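Teaching a robot to put the bowls away

March 9, 2023

I have spent most of this winter moving a pair of small handles about and I am having a lovely time.

Some of you will know that I've been going along to the workshop at Nestbridge since November. I went in thinking I'd be learning to write code, because that is what I assumed robots ran on. There is code, plenty of it, but my part turned out to be much more like teaching somebody to drive. You sit down, take hold of the leader arms, and whatever you do with them the bigger arms on the far side do too. Squeeze the grip and the gripper closes. Turn your wrist and its wrist turns. The computer keeps a record of everything, cameras included, and later on the arms get to have a go by themselves using what they picked up from you.

The first time I tried it I giggled out loud. It's such an odd feeling, like wearing very long sleeves! Within a minute or so I'd stopped looking at my own hands, and I'm told that is the thing they wait for in a new person. Yaw Opoku, who set our station up, had me pushing a sponge in circles until I'd stopped snatching at it.

Then came the crockery. Our job at the moment is bowls and a dish rack: pick up a bowl, get it into the rack, leave it standing there without a clatter. I do this at home every evening without a thought in my head. Doing it through a pair of arms, you find out how many small decisions are hiding in there. Where do you take hold of the rim? Do you tip the bowl before you lift it or after? Which hand should go first, and where does the other one wait so it isn't in the way?

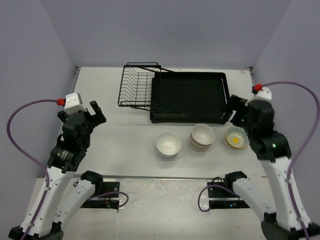 Bowls, rack and both pairs of arms. The patterned one with the yellow rim is my favourite.

Nested bowls are the hard ones. The gripper fingers want to close on both rims together, and if you're a touch too low you lift the whole stack. My trick (well, Laurier Sawatzky's trick, which I have stolen) is to come in from one side with a single finger inside the top bowl and the other outside, and then go up very slowly until you're sure only one is coming with you. With the second arm you can steady the bottom one, though I still forget to use my left hand half the time. I'm the same at the piano.

A go at it takes up to 60 seconds if I'm being careful. I did 30 in one sitting last week and my shoulders let me know about it the next day, so now I stop for tea halfway through. We've got 1767 saved between all of us, going by the tally on the wall, and I get a silly thrill each time the number goes up.

What I hadn't expected is how much your own manners come through. Laurier is quick and tidy and goes straight in. I hover. I come over the bowl, have a little think, and then go down. When we played back what the arms had learned from an early batch that was mostly mine, there was the hover! A tiny pause above the rim, exactly as I do it. I was ridiculously proud, and then slightly embarrassed, and then Yaw asked if I could please hover a bit less.

So I've been practising going in smoothly. Decide before you move, that's what helps me most. If I fumble one, I carry on and fix it as calmly as I can, and we keep some of those because the arms need to see what recovering from a fumble looks like. If I drop one properly, I bin the recording and begin again.

We move things about between goes as well. Bowls further left, bowls closer together, the rack turned a little. I used to put everything back in the same neat row out of habit, and had to be talked out of it.

Next up is cups, and I've already been warned about handles. I'm back at Nestbridge in 2 weeks and will report on how the cups get on.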